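Feb 22, 2024

The woman who runs Siltance, a small mending and alterations business, works from a single room above a bicycle shop. She agreed to talk on the condition that we left her name out. "People find me through other people," she said. "I don't want the phone ringing more than it does."

She started 17 years ago, after the clothing factory where she had trained was sold. Her first customers were former workmates who wanted hems taken up. Now most of the work is repair: worn elbows, split seams, linings that have come away at the armhole.

I asked what had changed in that time. "The cloth," she said. "A shirt from twenty years ago will take a patch. With a lot of new ones the fabric round the hole is as weak as the hole, so you put a patch on and it tears beside it." She now asks to see a garment before giving a price. Last year she took in 968 items and sent 117 back unrepaired, which she records in a notebook by the door.

She doesn't charge for looking. "If I can't do it, I tell them. Some are upset. Usually it's something that was their mother's."

Her prices have gone up once in the past three years. A plain hem costs less than lunch, and she knows she could ask for more. Byun, a dry cleaner two streets away, charges nearly double and sends the work out. She used to do some of it for them. "They wanted it back the next morning. I was sewing at midnight and making mistakes, so I stopped."

July is her quietest month, and she uses it to service the machines and sort her thread. Autumn is the busiest, when coats come out of cupboards with moth damage. Her advice on moths is to wash or brush everything before it goes away for the summer, and to look under collars and inside cuffs, where the eggs tend to be laid.

She also teaches an evening class at the Dukero centre. Most people who come have never threaded a needle. They begin with buttons, then move on to darning a sock, and she makes them unpick the first attempt. "They hate that. But you learn how it holds together by taking it out."

Asked what she mends for herself, she laughed. "Very little. I have a pile at home like everybody else."
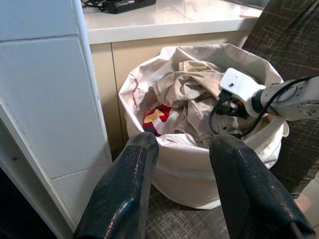
She does get to it in the end, a few pieces at a time, mostly in winter with the radio on. Trousers go first as they are the dullest. Knitwear she leaves until there is daylight to match the wool by, and she won't start a jumper after four o'clock.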